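라이더 재킷

라이더 재킷은 원래 오토바이를 탈 때 바람과 찰과상을 막으려고 만든 짧은 가죽 겉옷이에요. 지금은 오토바이 근처에도 안 가 본 사람들이 더 많이 입죠(저도 그중 하나입니다). 영어권에서는 모터사이클 재킷, 바이커 재킷이라고도 부르고, 한국에서는 그냥 '라이더'라고 줄여 말하는 일이 흔해요. 이 항목은 제가 운영하는 의류 사전의 겉옷 편에 들어가는 글이고, 블루종과 무스탕은 따로 정리해 두었으니 그쪽을 봐 주세요.

이름에 대하여

처음 옷을 좋아하기 시작했을 때 저는 '라이더 재킷'과 '가죽 재킷'이 같은 말인 줄 알았어요. 그런데 가죽 재킷은 소재로 묶은 이름이고 라이더 재킷은 모양과 쓰임으로 묶은 이름이라서 둘이 딱 겹치지는 않습니다. 가죽으로 만든 블레이저는 라이더가 아니고, 반대로 면이나 나일론, 합성피혁으로 만든 라이더도 얼마든지 있어요. 중고 거래 글을 보면 칼라만 뾰족하면 전부 라이더라고 올리는 분들도 계신데, 뭐 그 정도는 애교로 넘어갑니다.

역사

20세기 초의 오토바이 운전자들은 군용 외투나 비행용 가죽 코트를 그대로 입었다고 해요. 단추 여밈이라 달리면 바람이 숭숭 들어왔을 테니 얼마나 추웠을까요! 1920년대 후반에 지퍼로 앞을 여미는 짧은 가죽 재킷이 미국에서 나오면서 지금 우리가 아는 모양이 잡혔습니다. 앞판을 비스듬히 겹쳐 닫는 방식도 이 무렵부터 퍼졌는데, 허리를 숙이고 핸들을 잡았을 때 지퍼가 배를 찌르지 않고 바람도 덜 들어온다는 게 장점이었어요.

1950년대에는 영화 속 반항아들이 입고 나오면서 불량한 옷이라는 인상이 붙었고, 1970년대 펑크 밴드들이 찢어진 청바지 위에 걸치면서 그 인상이 아예 굳어졌죠. 영국 쪽에서는 카페 레이서라고 불리는 무리가 배지와 스터드를 잔뜩 박아 입었고요. 저는 이 시기 사진집을 보면 시간 가는 줄 모릅니다. 같은 옷인데 사람마다 소매 걷은 높이부터 다 달라요.

1980년대 이후로는 디자이너들이 어깨를 부풀리거나 기장을 가슴 밑까지 자르거나 발목까지 늘리는 식으로 마음껏 주물렀습니다. 도쿄 거리에서는 헐렁한 후드 위에 작은 라이더를 억지로 껴입는 차림도 한동안 보였어요. 서울에서는 검은 라이더에 꽃무늬 원피스를 받쳐 입는 조합이 한때 정말 교복 같았는데, 저도 그렇게 입고 찍은 사진이 아직 꽤 남아 있습니다.

종류

더블 라이더

앞판을 비스듬히 겹치고 넓은 라펠을 단 모양이에요. 라이더 하면 다들 떠올리는 바로 그 옷이죠. 허리 벨트, 어깨 견장, 작은 동전 주머니가 달리는 경우가 많고, 라펠 끝은 똑딱단추로 눌러 둡니다. 지퍼를 끝까지 올리면 목이 꽤 답답해서 보통은 열고 입어요. 무게가 상당해서 하루 종일 입고 나면 어깨가 뻐근합니다.

싱글 라이더

지퍼가 앞 중심에 곧게 올라가고 라펠이 없거나 아주 작은 깃만 달린 모양이에요. 카페 레이서 재킷이라고 부르는 것도 대체로 여기 들어갑니다. 장식이 적어서 셔츠나 니트 위에 무난하고, 코트 안에 껴입기도 좋아요. 첫 라이더로 뭘 살지 물어보시면 저는 거의 매번 싱글을 권합니다.

크롭 라이더

기장을 허리선 위로 올린 변형입니다. 하이웨이스트 바지나 긴 치마와 비율이 잘 맞아요. 다만 팔을 들면 안에 입은 옷이 훤히 보이니까 안쪽 옷을 고를 때 조금 신경을 쓰셔야 합니다.

소재

소가죽은 두껍고 튼튼한데 길들기까지 시간이 걸려요. 제가 가진 더블 라이더는 Rimitz라는 작은 공방에서 맞춘 소가죽인데, 첫해에는 팔꿈치가 잘 안 굽혀져서 버스 손잡이 잡는 것도 일이었습니다. 양가죽은 처음부터 부드럽고 가볍지만 긁힘에 약하고, 말가죽은 광택이 좋고 주름이 굵게 잡혀서 좋아하는 분들이 열광적으로 좋아하죠. 염소가죽은 그 중간쯤이라고 생각하시면 편해요. 오톨도톨한 결이 살아 있고 무게에 비해 질깁니다.

합성피혁은 값이 싸고 관리도 쉽지만 몇 년 지나면 표면이 벗겨지는 제품이 많아요. 벗겨지기 시작하면 되돌릴 방법이 마땅치 않으니, 살 때부터 오래 입을 옷은 아니라고 생각하는 쪽이 속 편합니다.

세부 장식

지퍼는 라이더의 얼굴이라고들 해요. 소매 끝 지퍼는 장갑을 끼고 벗기 쉽게 하려고 단 것이고, 가슴의 사선 지퍼는 앉은 자세에서 손을 넣기 편하게 기울인 것입니다. 등판 양쪽에 잡힌 주름은 액션 플리츠라고 하는데, 팔을 앞으로 뻗을 때 펴지면서 여유를 줘요. 패션용으로만 나온 옷에는 이 주름이 빠지는 일이 많습니다.

지퍼 제작을 오래 한 Ewan Hapeta 씨의 소책자 「Zeris」에 지퍼 손잡이 모양만 모아 둔 장이 있는데, 구슬 사슬처럼 생긴 것부터 납작한 막대까지 212가지가 실려 있어요. 이런 걸 누가 보나 싶지만 제가 봅니다, 그것도 자기 전에요.
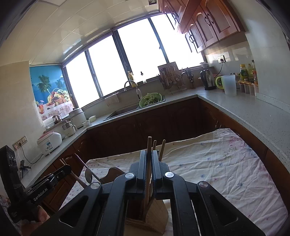

사이즈 고르기

어깨선이 제일 중요해요. 기장이나 소매는 수선집에서 어느 정도 손볼 수 있는데 가죽 어깨는 고치는 값이 만만치 않거든요. 지퍼를 다 올린 채로 두 팔을 앞으로 모아 보고, 등이 심하게 당기면 한 치수 올리시는 게 좋습니다. 소가죽과 말가죽은 입으면서 조금 늘어나니까 처음에 살짝 붙는 정도는 괜찮아요. 합성피혁은 늘어날 거라고 기대하지 마시고요.

소매는 팔을 내렸을 때 손목뼈를 살짝 덮는 정도가 보통입니다. 팔꿈치에 주름이 잡히면 소매가 꽤 올라가기 때문에, 처음에 좀 길다 싶은 것이 나중에 딱 맞는 일도 많아요.

입는 법

흰 티셔츠에 검은 청바지가 교과서라면, 저는 회색 후드 위에 싱글을 입는 쪽을 훨씬 자주 골라요. 모자를 밖으로 빼면 목 주변이 덜 허전하고 쌀쌀한 날에 따뜻하기까지 합니다! 두꺼운 굽의 부츠는 당연히 잘 어울리고, 의외로 발레 슈즈처럼 얌전한 신발도 괜찮아요. 스타일리스트 Coralie Mahuika 씨는 강연에서 "재킷이 시끄러우면 바지는 조용해야 한다"고 했는데, 저는 가끔 둘 다 시끄럽게 입고 나가서 친구들한테 한 소리 듣습니다.

색은 검정이 압도적이지만 짙은 갈색이나 와인색도 좋아요. 갈색은 데님과 특히 잘 맞고, 와인색은 위아래 중 한쪽만 검정으로 잡아 주면 부담이 확 줄어듭니다.

관리

젖었을 때는 마른 천으로 눌러 닦고 그늘에서 말립니다. 드라이어나 난방기 앞에 두면 가죽이 뻣뻣해지고 갈라질 수 있으니 절대 금물이에요. 크림은 조금만 덜어 얇게 펴 바르고, 눈에 안 띄는 안쪽 단에 먼저 시험해 보세요. 저는 급한 마음에 시험을 건너뛰었다가 갈색 재킷 한쪽 소매만 진해진 적이 있습니다(지금은 양쪽이 진해요, 네, 맞췄어요).

보관할 때는 어깨가 넓은 옷걸이를 쓰고, 비닐 덮개는 벗겨서 천 덮개로 바꿔 주세요. 저는 9월에 한 번 꺼내서 지퍼마다 왁스를 살짝 문지르고 하루 정도 바람을 쐬어 줍니다.

중고와 빈티지

오래된 라이더는 안감 상태부터 보시는 게 좋아요. 겉가죽은 멀쩡한데 겨드랑이 쪽 안감이 삭은 경우가 정말 많습니다. 상표 글씨체와 지퍼 각인으로 제작 시기를 가늠하는 분들도 있는데, 지퍼는 중간에 교체되는 일이 흔해서 그것만 믿기는 어려워요. Alambridge의 구제 상가에는 가죽만 다루는 가게가 6곳 모여 있고, 그중 Idahosa는 재고 목록을 손으로 써서 벽에 붙여 둡니다. 지난번에 갔을 때 목록 번호가 477번까지 있었어요. 재킷 안주머니에서 옛날 영수증이 나오면 옷과 같이 끼워 주는 것도 이 가게의 재미입니다.

같이 보기

블루종, 무스탕, 항공 점퍼, 데님 재킷, 스터드 장식, 카페 레이서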